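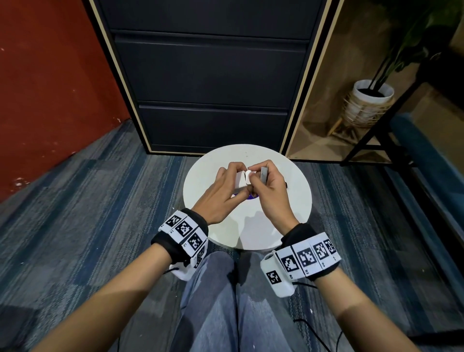 Drudska cell: set-up and upkeep meeting

Okoth workshop, upstairs room, 9/16/23
There: Mercy Kinyua (chair), Subira Langat, Oisín Scanlon, Lærke Fogh for the first half, and me, Katherine Grajales, taking notes again
Apologies: none, although Lærke had to leave for a train

Mercy got us going a bit after ten, once the kettle had been round. The last minutes were taken as read, apart from Subira pointing out that I'd written "gripper pads" where I meant "gripper springs". Fixed now, sorry Subira!

1. Where the cell is up to

Oisín went first. The Drudska is back on its base plate after the move downstairs and the bolts have been done up to spec, but the arm is still coming in a touch high at the pick position. He re-taught the home pose on Thursday and ran 200 dry cycles overnight with no staples loaded. It faulted on 23 of them, every one at the same spot, when the fingers close on the narrow end of the metal bar. He'd hoped it was the base plate settling. He doesn't think so any more, and reckons the finger springs have gone soft.

Lærke asked whether the faults bunched up toward the end of the run, which would point to heat. Oisín hadn't looked. He pulled the log up on his laptop there and then and they were spread right through, so heat's off the list for now.

We talked for quite a while about whether to swap both springs or only the left. Subira wants both done, so that the two sides wear together. Mercy was worried about the spares drawer, which has one full set in it and that's your lot until Zoltora ships. We agreed on both, and I'm to chase the order on Monday.

2. Wrist bands and hand recordings

This took up most of the morning. For anyone reading who missed the last two: the stapler reload on the Drudska is taught from hand recordings done up here at the round white table, then cleaned up and sent down to the cell. If the bands are off, the arm learns it off, and we've had a bit of that lately.

Subira has been through the Fillerness set (that's our name for the reload job, Lærke's fault) and threw out 33 takes. Nearly all of them had the same trouble, with the band having crept round the wrist and the marker panels turned away when the hand rolled over. She brought two stills up on the screen to go over the grip.
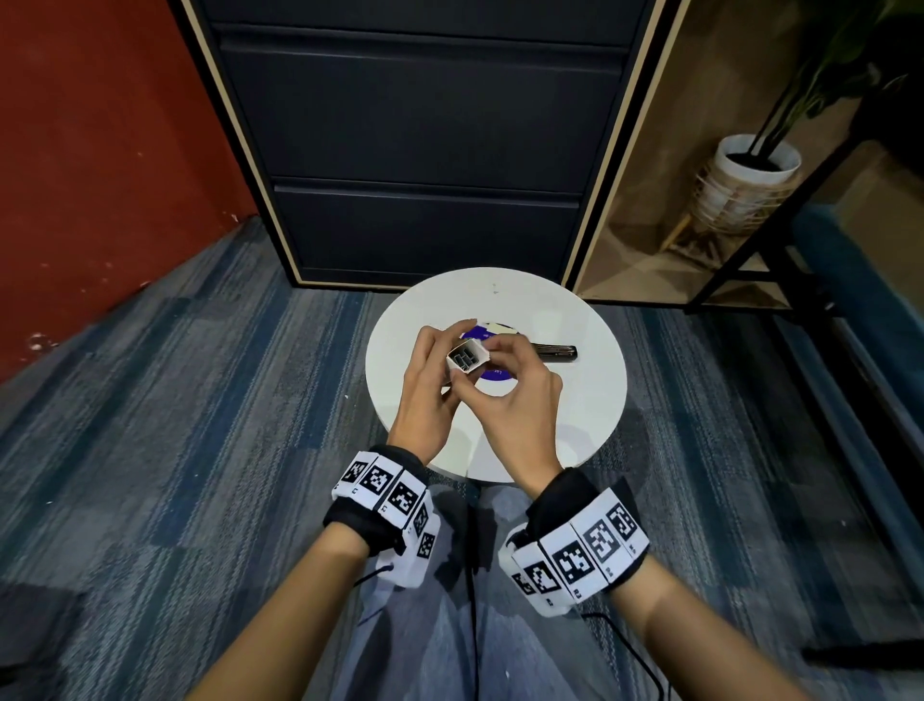 Fillerness, box hold. Staples showing at the open end, stapler lying on the purple disc.

Subira likes this hold a lot. Left hand curled over the top, right hand on the edge with thumb and index finger. The Drudska only has the two fingers, so that right-hand pinch is the bit we can use. Lærke wondered about the left hand, and whether we ought to be recording something the fixture could copy. Oisín said the fixture does clamp over the top in much the same way, so he's happy for it to stay as it is.

Then a side chat about the stapler lying on top of the disc. I wanted a fixed spot for it so the starting position is the same every time. Subira was dead against — she wants it moved around between takes so the arm doesn't get fussy. I lost that one, fair enough. The disc stays where it is though, and please don't peel it up.

Band rules, as agreed:
Both bands go on before you sit down, with the row of panels facing up when your palms are flat on the table.
Cables run down and out to the side, never across the tabletop.
Check the strap every 20 takes and write it on the sheet, even if it hasn't moved.
If a panel is scratched, put the whole band in the tray for Oisín and grab the spare. No marker pens, please, Oisín has asked twice.
Wipe panels with the dry cloth only.

Mercy asked if we could just do the straps up tighter. Lærke says she's tried it and your hand goes numb by morning tea, and you start holding the bar in a funny way. She'd like a strip of something grippy on the inside of the cuff. Oisín has some silicone tape left over from the hose job and will have a go at one band first.

3. Putting the bar in

On to the fiddly bit. The arm's bar insertion has always been the slow part of the cycle, and Oisín has been tuning it by hand with the pendant, a bit at a time, which he's sick of.

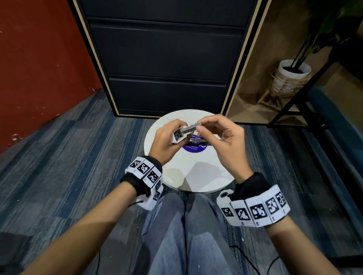
Bar and white housing held over the table. Right hand has the bar, left hand has the housing.

We had a good long look at the angle. Oisín noticed the right index finger and thumb meet near the bar, and the rest of the hand stays out of the way with the fingers only slightly curled. On the cell, the wrist camera bracket sits about where those curled fingers would be, so the arm can't come in as flat as a person can. He thinks he can turn the bracket and get some room back. Subira would like that done before any new recordings go down, otherwise we'll be teaching it a path it can't follow.

Lærke also raised approach speed. She'd sooner slow the last little stretch than fight the springs. Oisín said he'd try it after the springs are in, one change at a time, and I made him repeat that for the minutes.

(Lærke left here.)

4. Regular upkeep

Short one. The cell has been getting its wipe-down, but the grease sheet was blank for the first week of September. I think that was me? I've filled in what I could remember and left the rest empty. Mercy would like the sheet moved from the office door to the side of the guard, where you can't miss it.

Stray staples in the base tray are to be cleared with the magnet wand at the end of each day, with the cell locked off and your own tag on the isolator. Subira found a few under the cable chain on Wednesday and one had gone through the outer sleeve. Only the sleeve, so Oisín has taped it, and a new length is on the Zoltora order with the springs.

5. Who's doing what

Oisín: both finger springs, then the camera bracket, then another overnight dry run. Silicone tape on one band.
Subira: re-record the takes she threw out, after the bracket is sorted.
Lærke: write up her slow-approach idea so we can try it.
Mercy: move the grease sheet.
Me: Zoltora order, and a new takes sheet with a column for the strap check.

6. Anything else

Mercy asked if the upstairs heater could be looked at before the next long recording session. Oisín will bring the fan heater from the store in the meantime.

Next meeting will be once the overnight run has been done, and Oisín will message us all. We finished just before lunch.

K. Grajales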